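ロボットアームの練習用シミュレーター「Batix」、2025年1月31日に配信開始

出ましたよ、Batix!　去年の7月に体験版をさわらせてもらってからずっと待っていたので、今朝はコーヒーもいれないうちにダウンロードのボタンを押してしまいました。開発元はStandley。ロボットアームを画面の中で動かして、物をつかんだり運んだりする作業を組み立てるためのソフトです。実機を持っていなくても始められるのがうれしいところで、うちのような小さな教室にはかなりありがたい話なんです。

今回の正式版には、机の上の作業をまとめた「卓上セット」が最初から付いてきます。課題は全部で40種類。トレイを扱うもの、小さな部品をつかむもの、散らかった机の上で腕を動かすものなど、難しさもばらばらです。体験版のときは課題が2つしかなくて、すぐに遊びつくしてしまったんですよね(いや、遊びじゃなくて授業の準備なんですけど)。

さっそく午前中いっぱい、トレイの課題をやってみました。腕の先をトレイの角に寄せていくところが、見た目よりずっと難しい!　机の上にはマグカップやらボールやらも置いてあるので、腕を大きく振り回すような雑な動かし方だと気が気じゃありません。
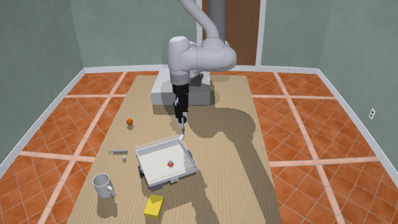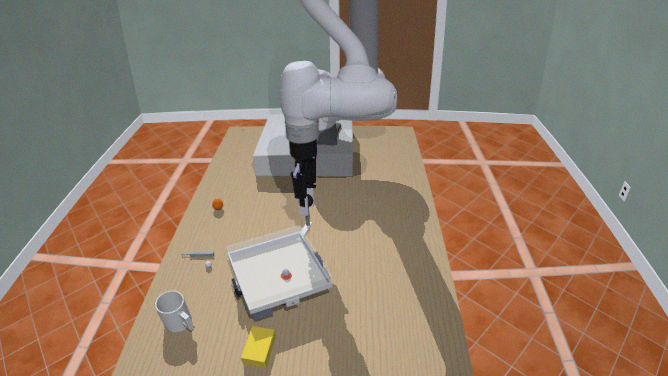 トレイの課題の画面。どちらもグリッパーはトレイの角のあたりまで下りています。

で、操作の話。マウスだけでも動かせますが、私はゲームパッドのほうが断然好みでした。スティックをちょっと倒すと手首がじわっと動く感じで、慣れるとかなり細かいところまで寄せられます。反対に、キーボードはおすすめしません。体験版のころから矢印キーの反応がきつくて、正式版でもあまり変わっていない気がします。ここは次の更新でぜひ直してほしい。

よかったのは、やり直しが速いこと!　キーを一つ押せば机の上が最初の状態に戻ります。実機だと、失敗するたびに物を拾って、並べ直して、腕を戻して……とやるわけで、あの時間がまるごとなくなるのは大きいです。動作の記録も自動で残り、あとから好きなところで止めて見直せます。うちの生徒たちは自分の失敗を見返すのが大好きなので、たぶんここで盛り上がると思います。

気になったのは説明書です。日本語版はあるのですが、設定の章だけ英語のままでした。摩擦や重さの数値を変えたい人は、辞書を横に置いておいたほうがいいかも。Standleyの担当のTaras Sirkoさんにメールで聞いてみたら、「設定の章は翻訳中で、できたところから順に差し替えます」とのこと。返事がとても早くてびっくりしました。ついでに矢印キーのこともお願いしておきました(ちゃっかり)。

お値段ですが、個人版は月700円。教室向けは人数で変わるので見積もりになるそうです。課題を自分で作れる追加キット「Flores」は別売りで、こちらはまだ予約の受付だけ。部屋や机の大きさ、置く物まで自由に変えられるという触れこみなので、私はもう予約しました。届いたらまた書きますね。

それから、前に使っていたGruntonから乗りかえる人は、保存データの読みこみで一度つまずくかもしれません。私のところではエラー番号1511が出て止まりました。フォルダ名に日本語が入っているとだめみたいで、半角の英数字に変えたらすんなり通りました。同じ番号が出た方はまずフォルダ名を見てみてください。

あと、動作の軽さについて。教室に置いてある古めのノートパソコンでも試したら、影の表示を切ればちゃんと動きました。ただ、影がないと指先と机の距離がつかみにくくて、私は結局もとに戻しています。画質を一段下げて影は残す、というのが今のところの落としどころです。来週の授業ではこの設定で全員分そろえるつもり。インストールがいちばん面倒そうですけど。

コメント

もも缶
待ってました!　ゲームパッドは有線でも大丈夫ですか?　無線のを持っていなくて。

筆者
私が使ったのも有線です。つないだらそのまま認識しましたよ。

ねじ山
1511出ました。デスクトップの「新しいフォルダー」に入れてたのが原因でした。助かりました。

tkhs
Gruntonに慣れているとカメラの回し方が逆で酔いそうになる。設定で反転できますか?

筆者
できます!　「表示」の中のいちばん下にあります。英語のままの項目なので見落としやすいかも。

はるみち
個人版を家族で共有できるのかが知りたいです。息子が使いたがっていて。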